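Four months with the arms on the kitting line at Clundau. A few people asked how it's going for the crew, so I'm writing it down in one place.

**1/** We pack small hardware and craft kits. Trays, dowels, bands, clips, instruction cards. Until March all of it was done by hand at two long benches. Now one bench is arms and the other is still us.

**2/** The arms do the repeat kits, the ones where an order is 1,000 of the same thing. We do short runs, anything with fabric in it, and anything the customer changed that morning.

**3/** No layoffs so far. Two people moved to receiving because they wanted to. One opening was left unfilled when somebody retired. I count that as a job gone, and I said so at the meeting.

**4/** The biggest change is the wrists. I used to tape mine by Tuesday. I haven't bought tape since spring. Malou says the same about her thumbs.

**5/** Second biggest is the talking. On the old bench you stood across from someone all day. If you're minding the arms you stand by yourself and look at a screen. Nidia asked for the station to be turned so it faces the hand bench. It took them three weeks to move one table, but they moved it.

**6/** The software is called Traser. It logs every pick. At first it also logged how long each of us took to clear a stop, with our names on it. Kiran brought that up and the names came off. Stops are logged by station now.

**7/** Our best day before was 964 kits with a full bench. The arms passed that in their second month, on the easy kits. On mixed orders the hand bench is still ahead.

**8/** What stops them most is thin stuff. Bands, cord, paper cards stuck together. Last week we had 119 stops and most of them were bands. You walk over, fix it, press resume, walk back.

**9/** Dowel pairs are the kit I get asked about. Two dowels, one white band around the middle, one white tray. By hand it was the job you gave a new person on day one. View from the wrist camera, fingers open:

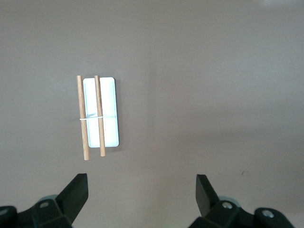 **10/** Do you get paid more for minding the arms? Minding is a grade above packing, so there's a small raise, but only for the hours you're signed in at that station.

**11/** That last part is a sore point. We rotate every 20 minutes on busy days, so the hours get chopped up and the pay slips are hard to read. Sólveig is working out a flat rate with the office. I'd rather have that.

**12/** New people start at the arms now and learn the hand bench later. I think that's backwards. You clear a stop faster if you've packed the kit yourself. Valdemar runs training and has agreed to try one week of hand packing first with the next two hires.

**13/** Will add to this after the fall orders come in. Replies are open if you work somewhere similar, especially if you've sorted out the pay thing.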